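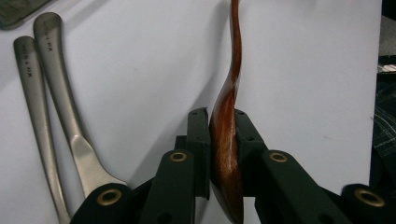 Wooden utensil in the linkage gripper, with two metal ones alongside.

Search this site
Go

Stop Buying Grippers by Payload

By Zoi Lambrakis

Every gripper comparison I am asked to read has the same table in it. Payload, stroke, closing force, weight, price. I have made that table myself more than once. I now think it should be moved to the back page, and that the front page should be a report of what happened when a person spent a week picking up cutlery with the thing.

I have been comparing hand-held grippers since February. There are three on my bench: the Brernine, which has a parallel jaw and a motor, the Giltadari, which has soft fingers, and a plain linkage gripper we built from the Karamanlidis drawings. The Karamanlidis is flat plastic links, dark green, with brass-colored grommets at the pivots. It has no motor and no force sensor. You hold it and squeeze.

On the table it loses. The Brernine closes harder and the Giltadari opens wider. If I had bought from the numbers, I would have put the linkage gripper back in its box.

I logged 3071 grasp attempts across the three. The objects were things from a kitchen drawer, because that is what our customers want moved. Of those attempts, 592 failed, and I wrote down a reason for each. Too little force was the reason in 8 of them. Spoons are light. Almost any jaw can lift one, and a buyer paying extra for force in this kind of work is paying for something that will sit idle.

The other failures were about shape and approach. A varnished handle with a curve in it wants to turn when it is pinched. A flat metal handle lying on a flat surface gives the finger no edge to get under. Two utensils that cross each other come up together, or the top one slides off and lands somewhere the next program step does not expect. None of this is on the data sheet, and I don't see how it could be. It depends on the finger, the object and the angle of the wrist.

People who sell grippers will answer that this is what software is for. Give the controller better vision and it will choose a better grasp. I agree up to a point. We run a Fonus controller and it picks sensible grasp points most of the time. But the controller can only choose among grasps the fingers are able to make. If the finger pad is too thick to fit between a fork and the container next to it, better vision will only tell you so sooner.

That is why I have come around to hand-held testing before any arm is involved. You hold the gripper with its camera, you do the task yourself, and you look at the recording afterward. Your own wrist makes up for nearly everything an arm would get wrong, so when a grasp still fails, the fingers are the likely cause. It is cheap and it is dull. I learned more from it than from two earlier months with a gripper bolted to an arm, when I could not tell a bad finger from a bad path.

It also shows you what the camera sees. With the Karamanlidis the fingers fill a good part of the lower view, and the gap between them stays clear, so you can watch an object come into it.

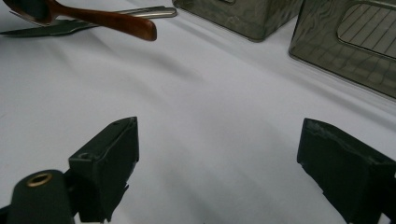

What I would ask for instead

I would like sellers to publish three things ahead of the payload figure. First, the thickness of the fingertip, measured where it meets the table. Second, a full recording of a person using the gripper by hand on ordinary objects, with the failures left in. Third, the price and delivery time of a replacement finger pad. Pads wear, and a tip with a chipped edge is a different tool from the one you tested.

There is a fair objection to all this. My objects are small and light. A shop lifting castings needs the payload number first and should not care what I think about forks. A hand-held test also depends on whose hand it is. I did 2745 of the attempts myself, and by the end I was surely better at it than a new operator would be. I would want a second person to repeat the work before anyone treated my failure counts as a ranking, so I am not giving one.

Still, most of the people who write to me are not lifting castings. They are sorting trays, setting out kits and clearing tables. They send me a table of five numbers and ask which gripper to buy. My answer is to borrow two of them, empty a drawer onto the bench, and start picking things up.

Share (8)
Comments (3)

Related
Reading a Fonus Error Log Without the Manual
Soft Fingers After a Month: Notes on the Giltadari
Where to Mount a Wrist Camera
Printing the Karamanlidis Links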